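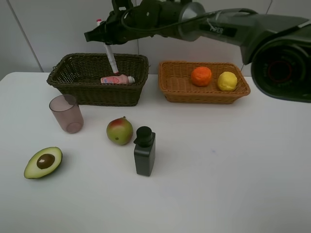 Irero says its robot software can now sort a table of household goods without being told where anything is. Buyers may want to wait before believing it.

The company put out version two of Mirkura, its planning package for small arms, on August 8, 2019. Irero claims the program looks at a table, decides which basket each item belongs in, and works out the arm's path by itself. It quotes 824 correct placements in a test of 3000 picks with the old version, and says the new one does "far better." It has not said how much better.

The test setup is kind to the software. The table is plain white, the baskets stand side by side against a gray wall, and there is plenty of bare space to work in. Fruit goes in the tan basket and toiletries or packaged things go in the dark one. A real kitchen counter has crumbs, glare and a stack of mail.

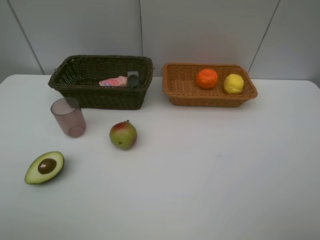
Orange and lemon in the tan basket, with a cup, a mango and half an avocado still on the table.

Ragnvald Engström, who writes planning code at rival firm Eltar, was not impressed by the release notes. "They changed the vision model, the planner and the grip settings all at once," he said. "If the numbers go up, which part did it? I'd want each one tested alone, and I'd want to see the failures."

Engström also asked how the program decides what counts as a fruit. Irero's notes say the list of known items runs to 271 names, each typed in by hand. Anything off the list is left where it is and counted as neither right nor wrong, a scoring rule that can only help the final figure.

The company says it will publish full logs in December. Until then, the only public record is a set of 200 short runs that Irero picked out itself. A license is already on sale, and the price has gone up.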